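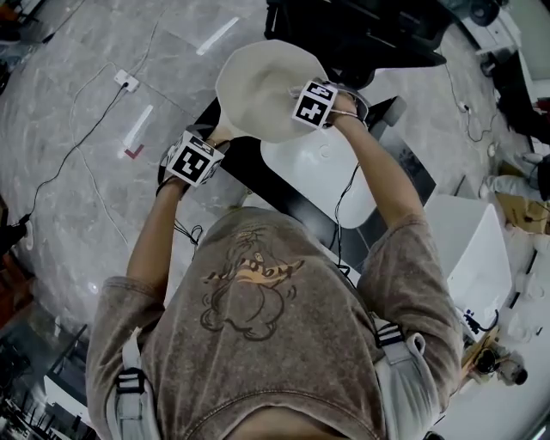 Research groups that teach manipulation from human demonstration have, over the past several years, come to treat volume as the principal measure of a dataset. The Harb laboratory at Inden has followed the same practice, and our own reports have usually opened with a total. I wish to argue that the field should give at least equal weight to the quality of the wrist signal, and that a smaller collection with dependable wrist poses is worth more to a learning system than a larger one without them. Soft goods make the case plainly. A floppy hat with a wide, wavy brim, held in both hands, has no fixed shape from which the position of the fingers can be inferred, and the marker cube strapped to each wrist is therefore carrying most of the information about what the demonstrator is doing. If the pose of either cube is wrong, very little else in the recording can correct it.

The Canidbridge collection, completed in December, contains 3902 demonstrations of the handling of hats, bags and folded garments. Under the supervision of Widad Geagea, each demonstration was reviewed for continuity of wrist tracking before any training took place. A demonstration was set aside if either marker was lost during a grasp or a release. Losses elsewhere in the motion were tolerated when they were short and could be filled by interpolation. The rule was simple enough to be applied the same way by every reviewer, and it was settled before results were known.

Two policies were then trained with the same architecture and the same schedule. The first used the whole collection. The second used only the demonstrations that had passed review, which amounted to 60 percent of the total. On the Bomside placement tasks the second policy performed better in all three object categories, and the difference was largest for hats. The first policy tended to close its grippers early, at a height where the brim had not yet been reached. We attribute this to interpolated wrist paths in the rejected demonstrations, which flatten the last part of the approach.

Some colleagues have objected that a review of this kind discards useful variety. The objection deserves a serious answer. Markers are lost most often when the arms cross or when the object covers the wrist, and a strict filter will remove those motions more often than others. A policy trained on the remainder may never learn them. We saw signs of this in the bag tasks, where reaching inside the opening was poorly represented after review. In my view the proper remedy is to record such motions again with better marker visibility. Keeping the faulty recordings gives the policy examples of a motion in which the essential quantity is missing.

A second objection concerns cost. Review took the Canidbridge staff longer than had been planned, and smaller laboratories may find the burden hard to justify. Part of the work can be automated, and Inden intends to release its checking scripts for that purpose. The decision on borderline recordings should stay with a trained person for the present, as our automatic check still confuses brief occlusion with rapid rotation of the wrist.

I would ask that future dataset papers state the share of demonstrations in which both wrists were tracked through contact, and that they report it beside the total. Reviewers for conferences and journals are in a position to request this figure now. Our group will include it in the next Canidbridge release, together with the list of recordings that were set aside and the reason given for each.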